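Tuesday, October 16, 2018

So the bath is finally out. It went down the stairs on its side with a lot of swearing (mine), and it's now lying in the front garden like a beached whale until the Van Acker people come for it. They wanted 19 pounds extra for taking the taps as well. Fine. Take the taps!

If you've missed the last few posts, we're redoing the bathroom at Deltitgate, and I've been promising myself a proper deep tub ever since we moved in. I spent weeks dithering between two. The Gullitz one was gorgeous but it holds 250 litres, and our boiler would have a breakdown before it got halfway. The Skorkinell is shorter and deeper, so you sit up in it a bit, and it came in at 441 pounds in the sale. I lay down in it in the showroom with my boots on. The man at the desk didn't even look up.

What I hadn't planned for was the floor. Two of the boards under the old bath were soft as cake, and the plumber won't put anything heavy on them until they've been replaced, so now we're looking at November. That's weeks of washing at the sink and begging showers off my sister, who has started leaving out the second-best towels.

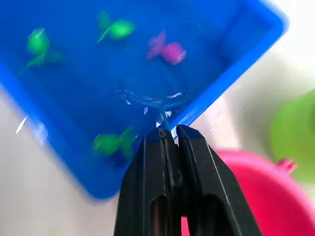
*The only tub with water in it at the moment. Occupied by fish, three green and one pink.*

Anyway, tiles. I've gone right off the grey ones. I had a sample propped against the wall for a week and it made every morning look like rain, so I'm now leaning towards a creamy white with a bit of a wobble to it, and maybe a dark green strip behind the basin. Does anyone have dark green? Does it show the limescale? We've got terribly hard water and I'm not wiping down a wall every night, I know what I'm like.

The floorboards are due on Friday morning.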